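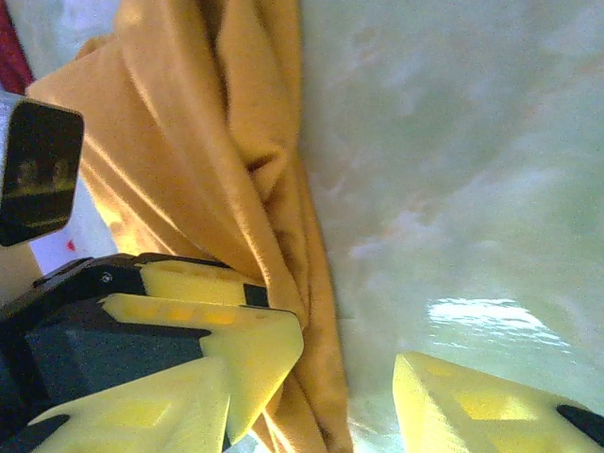

Home Shop Care Guides FAQ Contact

Frequently Asked Questions: Washing and Keeping Your Towels

Last updated: May 14, 2025

Do I really need to wash new towels before I use them?
Please do! Most new towels leave the mill with a finish on them that makes them feel lovely in the store and then push water around your back instead of soaking it up. One warm wash with a little detergent helps a lot, and two is better if you have the patience. The Mivmont bath sheets are the stubborn ones in our range (they're very dense), so give those a few washes before you write to us. If you still don't like them after that, write to us anyway.

Will the darker colors bleed?
They can, a bit, for the first few washes. Keep them away from your whites and wash them with jeans or something else you don't worry about. The deep reds in the Tralivura line are the ones we hear about most.

Can I use fabric softener?
We'd rather you didn't. I know it smells nice, and my own mother wouldn't do a load without it, but it coats the loops and after a while the towel stops drinking. Half a cup of plain white vinegar in the rinse does a nicer job, and the smell goes away as the towel dries.

My towels smell musty even when they're clean. What now?
Usually they've sat damp somewhere, in the washer overnight or in a heap on the bathroom floor (no judgment, I have teenagers). Wash them hot if the label allows it, skip the softener, and dry them all the way through, hems included. Then spread them out on a bar between uses. Hooks look pretty, but the folds hold on to moisture.

A loop has pulled. Is the towel ruined?
Not at all. Snip it level with small, sharp scissors and carry on. Don't tug at it.

How long do I have to return something?
You have 19 days from delivery. Unwashed, please, unless there's a fault, in which case we'll take it back in any state at all.

Do you still carry the Viklund hand towels?
We ran out in March and the mill has changed the yarn, so we're trying samples at home before we order more. Drop us a line and I'll put you on the list.

Who answers the emails?
I do, most days, with a cup of coffee going cold beside me. Edvin Fjeld, at your service.

© 2025 Ditora Linens | Contact us | Back to top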